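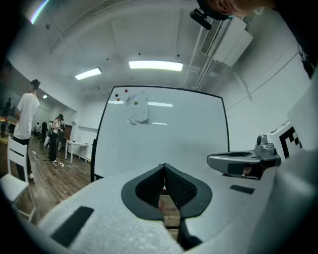
Mon 6 June - whiteboard, back room

Finally dealing with the board. It has been annoying everyone since May and I said I'd do it so here goes. Notes as I go, tidy up later (won't).

Board: white glossy face, thin black frame. Magnets on it are the round ones, black, red, orange, green, all up near one corner. Leaving them there for now. Good enough place as long as the rest of the surface is clear to write on.

Ceiling lights reflect in it as long streaks. Same complaint as always: from the wrong side of the room you read the lights and not the writing. Want to fix this when it goes up on the wall. Denise Ellwood thinks tilt it forward a touch at the top. I think move it over toward the door. Try both with tape before anybody drills.

Cleaning

Old ghosting is the main problem, worst where the Giltholm schedule was left up for weeks. Tried in this order:

- dry cloth. Moves dust, does nothing for ghosting
- water, well wrung cloth. Slightly better, smeary
- Julix spray, the blue cap. Best so far. Spray the cloth and NOT the board, it runs under the frame otherwise and comes back out later as a grey drip
- writing over the old marks with fresh marker and wiping right away. Works on thin lines, slow, used up most of a pen

Did not try the solvent. Denise says it took the shine off the old board at Nuttall and after that nothing wiped off it. Beleive her. Keep the solvent away from it, please.

Dry with a second clean cloth. If you leave it to air dry you get tide marks and have to start again. Ask me how I know.

Floor: wood, and it marks. Anyone who puts a board down on it, blanket first. Check the blanket for staples before you put anything glossy on it, there were two in it from the chair job.

Magnets

The colors are supposed to mean something again. Last agreed version, as far as I can find in the book:

black = waiting on parts
red = stopped, talk to someone
orange = in progress
green = done, can come off the board

One magnet per job card, on the top edge of the card. Not two. Not a stack of cards under one magnet either, they slide and then we get the Staltell card found behind the radiator again. More magnets needed whatever we decide. Catalog has a box of 30, mixed colors, that would do us. Need to check they're the same strength as what we have, the cheap ones can't hold a folded sheet.

Test on magnet hold, quick and not very scientific: copier paper, sheets added one at a time under one magnet, board stood upright. Good up to 6 sheets. Past that it creeps down, slow, then lets go all at once. Fine for our cards, no good for the thick drawings. Drawings go on the clip rail.

Layout for when it's up

Left third: job cards. Middle: open, for working things out, wiped every Friday whether it's finished with or not (take a photo first if you care). Right: standing stuff, phone numbers, who has the keys, delivery days. Lines between in the thin black tape, not marker. Marker lines get wiped by accident in a week.

Pen tray is separate and doesn't fit this frame. Needs a spacer behind it or just screw it to the wall underneath. Second option is easier.

Wall

Stud position not confirmed. Finder gave me one solid hit at 355 mm in from the corner and then nonsense after that, think it's picking up the old conduit. Do it again with fresh battery. Don't drill on that one number!

Height: Denise can't reach the top of the one in the front room and I'm sick of bending for the bottom, so put it so both of us can get at the middle and job cards go low enough for everybody. Tape marks on the wall tomorrow, see how it feels for a day or so.

To do
- order magnets
- more Julix, bottle nearly out
- two clean cloths, labeled BOARD, not for benches
- find the fixing kit. was in the Nuttall box, isn't now
- stud finder battery
- re-copy color key onto a card, stick it on the frame
- ask Denise about the tilt, she had a sketch of the packers

Stopped here, hands smell of spray.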